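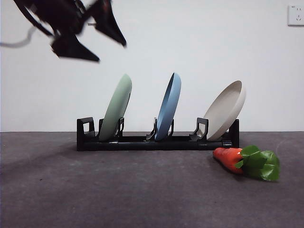

Visit to the Deteck test rooms, Plalbridge

Four of us from the Puvach safety group drove over to Plalbridge in March to see how Deteck runs its tabletop manipulation work. We had asked to look at their rules more than their results. Puvach is writing its own house rules for small arms this year, and the draft we have borrows too much from big fenced cells.

Sign-in was at 9:30. Visitors get a one-page sheet, which has to be read and signed before the inner door opens. It says to keep hands off the tables, tie back long hair, leave lanyards at the desk and stay behind the floor line while any arm is powered. Bello Nwachukwu met us and asked each of us to point out the nearest stop button before we went further. He asked again in every room. I got it wrong once.

The rooms are small and plain, with one arm to a room. Chrysoula Nikolaidis, who wrote most of the current rules, took us through the kitchenware tasks. These use a black plastic rack with plates standing upright in it, on a dark gray surface against a white wall. Toy food goes on the same surface, a carrot for instance, out in front of the rack.

Her first rule is about the layout. Every task has a written setup card, and the operator puts the objects out from the card and then reads it back aloud. If an object is on the table and not on the card, the run doesn't start. If it is on the card, it stays, even when the task has nothing to do with it. She said the old habit was to tidy extra objects away without a note, and they lost a month of comparisons that way.

The second rule covers approach height. The gripper has to travel well above the tallest object and may only come down once it is over its target. Plates standing on edge are the case they worry about most, as a sideways pass at plate height could take out a whole row. The limit is set in the software and the operator can't change it. To change it you need two signatures, one from the task owner and one from the safety lead.

Speed was the part we argued over. Deteck allows faster motion in free space than we do and slows down near objects. Iason Theodorakopoulos, from our side, wanted to know why they don't use one low speed throughout. Chrysoula's answer was that operators stop paying attention when everything is slow. He wasn't convinced, and I'm not sure I was either. We agreed to compare near-miss logs by email.

Cables get their own page in the rules. The line to the gripper has to have enough slack for the full reach and must not touch the table at any point in the motion. It's checked by hand at the start of each shift, with the arm powered down. Gripper cables are replaced after 2,000 hours and finger pads after 1,000, whether or not they look worn. Old ones go in a marked bin so that they don't find their way back into the drawer.

We also looked at the stop log. Each emergency stop is written up the same day, including the ones pressed by mistake. The form is short: what was moving, who pressed, what was on the table, what was done before restart. Josphat Mollel read through a stack of them and liked that there was no box for blame. After a stop the operator can't restart alone. A second person has to come in, look at the table and initial the form.

Things I would take for our draft:

The read-back of the setup card.
The height limit locked against the operator.
Two people for a restart.
Asking visitors where the stop button is, in each room.

I would leave out the paper forms. Deteck keeps them in binders by the door and it took Bello a while to find the one we wanted.

Lunch was in the canteen next door. We were back on the road by 2:00. Chrysoula is sending the current version of the rules, and Iason has the contact for the log comparison.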